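Section 4: Checking a strike report before you log it

Use this section once your Riltero account is working and you have at least one official statement and one other account of the same attack. Both sides of a conflict lie about air strikes, and so do their friends, so the steps assume that everybody has a reason to shade the truth.

1. Open a new entry and give it a place and a time. Use local time. If the first reports disagree, enter both times and leave the box marked "settled" empty.
2. Paste in the official statement word for word. Don't tidy it. "Neutralised" stays "neutralised", even when you know perfectly well what it means.
3. Underline every noun that carries a verdict: camp, base, militant, shield, asset. Riltero keeps these out of the summary until you put them back by hand.
4. Enter each casualty figure with the name of whoever gave it. If the ministry says 200 dead and the district hospital says 13, log 200 and 13. Never log the average.

**Caution:** A figure repeated by 14 outlets is still one figure if they all took it from the same briefing. 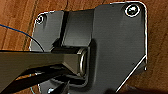
Satellite pictures come next, and they deserve less respect than they get. A clean roof doesn't prove that a bomb missed, and a dark patch doesn't prove that it hit. Look for fixed edges you can match between the earlier pass and the later one, as you could with the black plate screwed to the wood, where a bright line runs round the outline. Shadows are poor markers and so are trees.

5. Load the earlier pass first, then the later one. Write down the hour of each.
6. Match three fixed points. With fewer than three, set the entry to "unplaced" and stop.
7. Note who chose the pictures. The Korville set is handed out by a defence contractor, and it has gaps where you would most like to look.

**Note:** Garrido imports arrive with a confidence score already filled in. Clear it. We have asked how the score is worked out and had a brochure in reply.

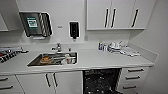
*Sabine Thiele*

8. Set the entry to "claimed", "disputed" or "supported". There is no "confirmed" setting. Several users have asked for one — so far the answer is no.
9. Save, then hand the entry to a second reader who hasn't seen your notes. If the two of you disagree, the lower setting stands.
10. Look at the entry again after 14 days. Governments tend to correct themselves quietly, once the cameras have moved on to something else.

**Caution:** Don't switch on the Truminum plug-in for automatic wording. It turns "the army said it had struck" into "the army struck", and the change doesn't show in the edit history.

If an entry won't save, check that every figure has a source beside it. For retracted statements, see Section 5.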